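식탁보 위에 비닐을 까는 사람의 변명

나는 식탁에 비닐을 깐다. 천 식탁보를 깔고, 그 위에 투명 비닐을 한 장 더 덮는다. 이 얘기를 하면 반응이 딱 갈린다. 우리 엄마 또래는 "당연하지" 하고, 내 또래는 "아니 왜?" 한다. 지난 화요일 저녁에도 친구들이랑 밥 먹다가 이 문제로 거의 한 시간을 떠들었다. 내가 졌다. 그래서 집에 와서 이 글을 쓴다(원래 말싸움은 집에 와서 이기는 거니까).

반대파의 논리는 이렇다. 예쁜 천을 샀으면 그 천을 만져야지, 왜 미끌미끌한 걸 만지고 사느냐는 거다. 여름엔 팔뚝이 쩍 달라붙고, 조명 켜면 번들거리고, 아무리 좋은 천도 동네 백반집처럼 보인다고. 맞는 말이다. 특히 팔뚝 얘기는 할 말이 없다. 8월에 반팔 입고 턱 괴고 있다가 일어날 때 나는 그 소리, 나도 싫다.

그런데 나는 천만 깔고도 살아봤다. 두 해쯤 그랬다. 회색 리넨이었는데 진짜 예뻤다. 처음 한 달은 커피도 받침에 받쳐 마시고, 김치찌개는 쟁반째 올리고, 손님이 와인잔을 들면 나도 모르게 그 손만 쳐다봤다. 그러다 누가 젓갈 접시를 엎었다. 빨았다. 안 빠졌다. 그 뒤로는 얼룩 난 쪽에 늘 과일 바구니를 올려뒀는데, 바구니가 점점 커지더니 나중엔 밥 먹을 자리가 없었다. 식탁보를 지키려고 식탁을 못 쓰는 집. 그때 좀 웃겼다.

사진으로 보는 식탁은 다 맨살이다. 매끈한 나무에 꽃병 하나, 구겨진 듯 안 구겨진 냅킨 한 장. 나도 그런 사진을 저장해둔 게 30장은 된다. 스쿠르크몬트라는 동네에 사는 베레니세 콘트레라스라는 블로거 글을 오래 읽었는데, 이분이 한번은 "우리 집 식탁은 촬영 날만 벗긴다"고 썼다. 평소엔 할머니가 쓰던 비닐을 그대로 덮고 산다고. 그 글 읽고 나는 소리 내서 웃었고, 다음 날 시장에 가서 비닐을 끊어 왔다.

비닐에도 등급이 있다는 건 그때 알았다. 너무 얇으면 쪼글쪼글 울고, 너무 두꺼우면 모서리가 안 꺾여서 무릎을 찌른다. 시장 아주머니가 식탁 폭이 몇이냐고 묻길래 대충 손을 벌려 보였더니 한숨을 쉬면서 줄자를 쥐여 주셨다. 집에 가서 재 오라고! 그래서 갔다 왔다. 세로가 167센티였다. 이 숫자는 평생 안 잊을 것 같다. 우리 언니 키랑 똑같아서.

깔고 나니까 뭐가 달라졌냐면, 천을 고르는 눈이 달라졌다. 이게 내가 제일 하고 싶은 말이다. 사람들은 비닐을 깔면 천이 죽는다고 하는데, 내 경우엔 오히려 그때부터 마음에 드는 천을 살 수 있었다. 하얀 것도 사고, 누빈 것도 사고, 빨래하기 귀찮아서 엄두도 못 내던 무늬도 샀다. 누빔천은 원래 식탁에 쓰기 까다롭다. 바느질 골마다 빵 부스러기가 끼고, 컵 놓기도 은근히 불안하다. 위에 한 겹 덮으면 그 골은 눈으로만 보고 부스러기는 행주로 쓱 밀면 끝이다. 나는 그 마름모꼴 바느질이 좋다. 이불 같아서, 식탁이 좀 덜 딱딱한 사람이 된 것 같달까.

별무늬도 그렇다. 별이 들어간 식탁보라고 하면 다들 애가 있냐고 묻는다. 없다. 그냥 별이 좋다. 회색 도는 초록 바탕에 하얀 별이 흩어져 있으면 아침에 멍하니 앉아서 쳐다볼 데가 생긴다.
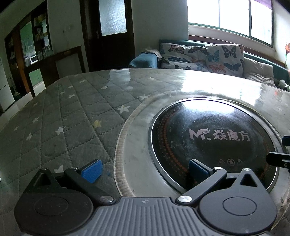

그리고 나는 식탁 위에서 요리를 한다. 이것도 싫어하는 사람이 많은데, 전골이든 샤부샤부든 불 쓰는 걸 가운데 갖다 놓고 둘러앉아 먹는 게 내가 아는 제일 좋은 저녁이다. 국물이 튄다. 무조건 튄다. 소스 그릇에서 냄비까지 가는 길에 꼭 한 방울씩 흘리고, 누군가는 국자를 아무 데나 내려놓는다. 그럴 때 집주인이 움찔하면 손님도 움찔한다. 예전의 내가 그랬다. 지금은 흘리든 말든 나도 같이 흘린다. 다 먹고 한번 닦으면 된다.

물론 뜨거운 걸 바로 올리면 안 된다. 한번 냄비를 그냥 내려놨다가 동그랗게 자국이 남았는데, 지금도 그 자리에 맞춰서 받침을 놓는다. 오래되면 누레지기도 하고, 새것일 때는 냄새도 좀 난다. 베란다에 하루 널어두면 낫다. 그리고 환경 생각하면 마음이 편치만은 않다. 이 부분은 나도 답이 없다. 한 장을 오래 쓰는 걸로 스스로와 합의를 봤고, 지금 것이 꽤 오래됐다.

번들거리는 거? 그건 이제 정이 들었다. 창 쪽에서 빛이 들어오면 별 몇 개가 하얗게 날아가서 안 보이는데, 자리를 조금 옮겨 앉으면 또 보인다. 친구는 그게 싸구려 같다고 했다. 싸구려 맞다. 비닐값보다 그날 시장에서 사 먹은 호떡이랑 어묵값이 더 나왔다.

천만 까는 사람들을 말릴 생각은 없다. 안 흘리는 사람도 있을 테고, 흘려도 그러려니 하는 대범한 사람도 있겠지. 나는 둘 다 아니다. 다음 모임은 우리 집에서 하기로 했고, 메뉴는 일부러 토마토 전골로 정했다.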